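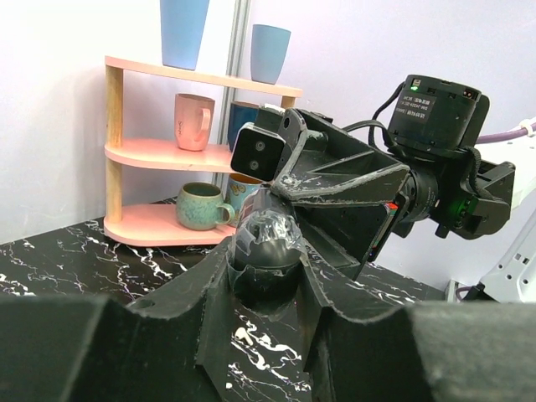 Tredotine is a thick, sweet semolina pudding from the hill town of Lindach, eaten warm from small cups and much loved by everyone who grew up with it. It is made by whisking fine semolina into simmering milk with honey, orange peel and a good pinch of salt, then beating in butter until the spoon leaves a trail. No bowl or plate is needed, and any small cup will do, from a plain mug to a tapered tumbler with a matte finish like the powder-blue one on the top board of the pink shelf. Families often keep a mixture of shapes, and children are quick to claim the tallest!

The dish was first written down by the baker Liviu Ene, whose handwritten book holds 204 recipes, 2 of them for tredotine. The first is the everyday kind. The second, known as Moges tredotine after the neighbouring village, swaps half the milk for buttermilk and has a wonderful sharp edge that goes beautifully with stewed plums.

Wilari, the crisp topping, is the best part for many people. Breadcrumbs are fried slowly in butter with crushed walnuts and a little brown sugar (Ene asks for 70 grams of crumbs to a litre of milk, though most cooks are far more generous) and scattered over at the last moment so that they keep their crunch.

Tredotine is eaten all year but belongs above all to December, when Lindach holds a supper in the market hall and households bring their own pans to share. Leftovers set firm overnight and are delicious sliced, fried and eaten for breakfast with sour cherry jam.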